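Cleleck Forums > Cells and Benches > Small Arms

Thread: Gripper cable keeps losing the fight with the forearm

gantry_goat
Posted 2024-08-25

Setup first, complaint second. One seven-joint arm on a white bench, two-finger gripper, sorting little blocks onto plates. That's the whole job. It picks a block up, it puts the block on a plate, and a grown adult stands next to it feeling proud.

The gripper cable is my problem. It runs off the gripper, over the forearm, and back down to the base side in one big loop. It worked for months. Now the gripper drops off the bus mid-cycle, usually when the wrist rolls past where it started and the forearm is folded low. Fingers freeze, controller sulks, I clear the fault, and it's fine again until I turn my back.

I've reseated both connectors. I've swapped the power supply. I've used language. The fault log says "tool comm timeout", which I could have told it.

Before I spend 600 dollars on the Merusura dress kit, does anybody run theirs without it?

shimstock
Cable's broken inside. Next.

gantry_goat
Thank you, doctor. Broken where?

shimstock
Within a couple inches of the connector at the gripper end, same as everybody's. Put the arm in hand-guide, leave the gripper powered, and wiggle the cable an inch at a time starting at the plug. When it drops out you've found it. Buy a new cable, cut the old one up for parts, regret nothing.

pallet_of_regret
I'd slow down a bit before ordering. A comm timeout that only shows up in one pose is a broken conductor maybe half the time. The other half it's the connector getting pulled sideways because the loop is too short in that pose. New cable, same loop, and you're back here in November with the same thread title.

Jog to the pose where it faults and look at the cable right where it leaves the plug. If it makes a sharp corner there, or goes tight like a guitar string, the cable isn't the disease.

shimstock
It can be both. It's usually both.

pallet_of_regret
Sure, but only one of us told him to fix both.

lowbidder
We run two of these with the Hirnevlow kit, the one with the spring return on the upper link. It's ugly and it rattles, and I haven't touched a gripper cable since we put it on. The clamps do need a quarter turn every so often or they creep down the arm. Ask me how the first one ended up around the elbow.

gantry_goat
How did the first one end up around the elbow?

lowbidder
Slowly, and then during a customer visit.

mostly_harmonic
Contrary opinion: don't clamp anything to a seven-axis arm that you don't have to. The elbow can be in a different place for the same gripper position, so any routing you tune for one elbow is wrong for the next. We had a lovely tidy harness, and then the planner picked an elbow-out solution and ripped a tie mount clean off. Since then it's one hook-and-loop strap low on the forearm, a generous hanging loop, and that's it. A loose cable forgives you. A tidy one keeps score.

lowbidder
A loose cable also sweeps the table and knocks your parts over.

mostly_harmonic
Then hang it on the side you aren't picking from?

lowbidder
On a bench you pick from both sides. That's why people buy the arm with the extra joint.

beltfedbob
Can I ask a dumb one. Is the strap supposed to hold the cable tight, or is the cable supposed to slide through it? I've seen it done both ways, and each camp thinks the other one is feral.

pallet_of_regret
Not dumb. The strap nearest the gripper should grip. Everything behind it can slide. You want the pull to stop at the strap and never get as far as the plug. If all your straps slide, the plug is your strap.

beltfedbob
"The plug is your strap" is going on the wall over here.

gantry_goat
OK, did the homework. Jogged to the bad pose and did shimstock's wiggle test. It dropped out about two inches back from the plug, three tries out of three. Also did pallet_of_regret's look-at-it test, and in that pose the cable leaves the plug at close to a right angle. So you're both right, and I hope you'll be very happy together.

New cable ordered from Urban, the high-flex one, a bit longer than stock. Their page says 5 business days. I'll believe it when the box is in my hand.

shimstock
What bend radius on the new one?

gantry_goat
The sheet says ten times the outside diameter if it's moving. I've been running it at more like two.

shimstock
There's your autopsy.

overcurrent_otter
While you're in there, check the payload setting after you reroute. A longer cable hanging off the wrist is a small weight, but it's a small weight that swings. Mine started throwing nuisance contact stops after a cable change. I re-ran the payload identification with the cable dressed the way it would actually live, and they went away. Do it with the fingers empty.

mostly_harmonic
Seconded. Also, do it slow the first time. I did mine at full speed and the loop slapped the emergency stop. Ten out of ten for safety.

gantry_goat
Cable came. Here's what I did, for the next poor soul who searches for this.

Power down, old cable off, pins cleaned and looked at with a magnifier. One was a touch bent, so I straightened it and pretended I hadn't seen it.

New cable plugged in at the gripper, and it leaves in a wide curve now, no corner.

Forearm strap goes on low, near the wrist, and it grips. I twisted the wrist by hand to both ends of its travel before pulling the strap snug.

The rest is one hanging loop that drops off the side of the bench toward the base. No clamps on the upper link. Sorry, lowbidder.

Wrist roll limited in software so it can't wind past where the cable is happy. Cost me one approach angle I never used.

Payload re-identified, fingers empty, slow.

Then I put the blocks and the plates back out and started with the green one, since that's where it used to fault most.

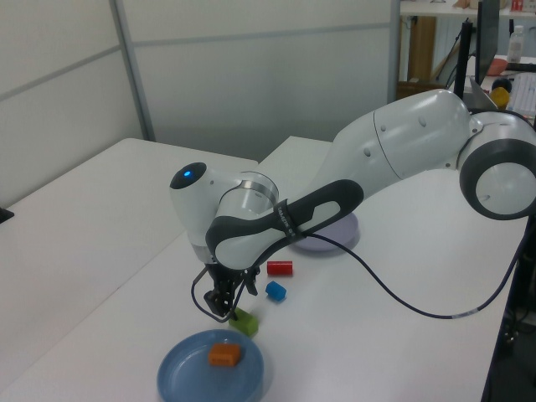
lowbidder says the loop is still too long for his taste and will find something to hook on sooner or later, and that a single guide partway up the long link would take the droop out without pinning anything down.

gantry_goat
I thought about it. If it snags I'll add one and you may have a parade.

mostly_harmonic
Leave it alone. What it needs is a run with the elbow out on purpose. Force the ugliest posture your planner can come up with, at a crawl, and watch the slack at the forearm strap. If it never goes tight there, you're done.

gantry_goat
Did that this morning. Tightest spot is elbow out with the wrist rolled hard over, and there's still a couple fingers of slack. My fingers, not the gripper's.

beltfedbob
How many cycles on the old cable when it quit? Trying to decide whether to be scared.

gantry_goat
The counter said a bit over 4000, but I reset it once by accident, so take that with salt. New one is at 795 as I type, with no timeouts.

shimstock
795 is nothing. Come back when it's bored.

pallet_of_regret
It's already moving blocks onto plates all day. How much more bored do you want it?

overcurrent_otter
Put a dab of paint pen on the cable right at the strap. If the mark walks, the strap is slipping and the plug is taking the load again. Takes two seconds to check when you're wiping the bench down.

gantry_goat
Done, in silver. Checking it with the morning wipe-down. I'm also keeping the chopped-up old cable as a spare pigtail, so shimstock's estate gets a royalty.

lowbidder
For the record, my spring return still hasn't lost a cable.

mostly_harmonic
For the record, I could hear your spring return from here.

beltfedbob
Sorry to drag it back up a bit. Is anybody using hook-and-loop that survives being wiped with alcohol? Mine goes fuzzy and lets go after a few weeks.

pallet_of_regret
Wipe around it. Or buy the roll and swap it whenever it looks tired. It's cheaper than one gripper cable by a long way, and you can do it without powering down if the arm's parked with the brakes on.

shimstock
Power down anyway.

pallet_of_regret
Fine. Power down anyway.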